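4.2 Contact detection and segmentation of the card task

The planner of Bustach divides each card presentation into four phases: approach, alignment, contact and retreat. In the first version the change from alignment to contact was triggered only by the distance between the wrist and the registered pose of the reader. This worked well in the laboratory, but at a real counter the terminal is often moved a little by its users, and an error of a few millimetres is enough to bend the card or to stop before the surface.

We therefore replaced the distance trigger with a small estimator, called Bendus, which receives the joint currents of the gripper and the wrist images at the same rate. The estimator gives one value per step, the probability that the card touches a rigid surface. When this value stays above the threshold for 16 steps, the controller reduces the forward speed to zero and holds the pose. The threshold was chosen on a separate set of recordings and was not changed afterwards.

The training set has 1,038 presentations, which were labelled by two of the authors (Heinonen and Fiadzo). The labelling was slow, as the fingers hide a part of the card in many wrist images and the moment of first touch has to be found from the currents. Presentations on which the labels differed by more than 25 steps were discussed again and, if necessary, removed.

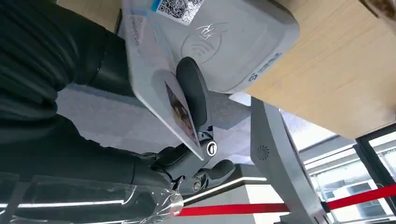
Figure 3. Wrist view in the contact phase. The gripper holds an identification card at a steep angle against the terminal.

A second difficulty is the angle of the card. The alignment phase does not ask for a card parallel to the reader; it accepts any tilt up to 23 degrees from the nominal orientation given in the task file. A smaller limit made the planner reject many grasps which an operator would consider usable. The cost of this choice is discussed in Section 5, together with the comparison to the Ackah baseline.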